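**Re: [robot-club] Laundry task, where we are**

Hi everyone, and a special hello to the new folks who joined in August – so glad to have you!

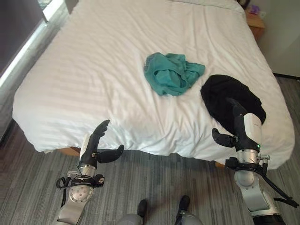
How long does a team get for one full run? The limit is 14 minutes, and the clock starts when the team lead says go.

Cor Mertens wrote:

> Do we want both hands working on the black one, or should the left stay out of the way until the right has a grip? Segers and I went back and forth on this all evening. Also, what log rate are we using now, 2000 or 3000?

Cor, I loved this question, and I think you're both a little bit right. For now I'd keep the left hand open in front of the bed while the right presses down on the garment, and only bring the left over once the fingers have closed. The teal one can wait its turn. When we tried both at once in the Drokton build, the thumbs kept bumping each other (poor things!).

Log rate is 3000 – please change it in your own copy of Jotinlow too, or the plots won't line up.

I'll be in the lab from 2 until supper if anybody wants to come and try a few grasps with me.

Warmly,
Barari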